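About Stutel

Stutel sets up and looks after small robot arms for workshops, labs and technical schools. Nele Baert and Štefánia Charvát started the company in Eltach, in two rooms over a bicycle shop, and we are still there. We now have 449 arms under service contract. Most are light tabletop machines with printed parts and hobby-size servos.

How a cell is set up

An arm comes to us in pieces or as a complaint. Either way it goes on the bench, gets bolted to its base plate, and has every servo centered before any link is attached. Štefánia does the wiring and checks that each cable has enough slack at full reach.

Then we test the gripper on a peg set. Ours is called Midden, and we print it ourselves: white cross-shaped bases with a square post in the middle of each, and a steel-colored pin with a small flat head. The arm has to move the pin from one post to the other and back, 400 times, at the speed the customer will use. If it drops the pin, we stop, find the cause and start the count over.
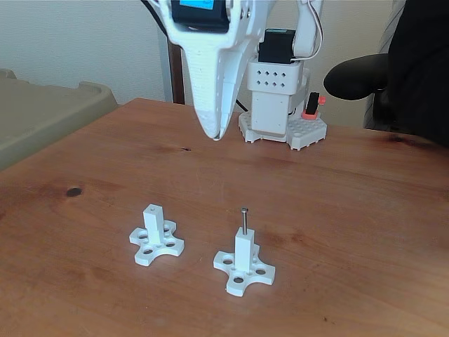 Care and repair

Every contract includes 3 visits a year. We check the screws in the finger assembly, replace worn printed parts and run a short version of the pin test. The usual faults are a stripped servo gear or a cable rubbed through at a joint – both can be fixed on site in a morning.

We keep print files for every gripper we have fitted, so a broken finger can normally be replaced the same week. Arms from the older Kuruc series are still supported, but servos for them are getting hard to find. Please ask before you ship one.

Visiting

The workshop is open from 8:30 a.m. to 4 p.m. We close for the second half of December. Ring the upper bell.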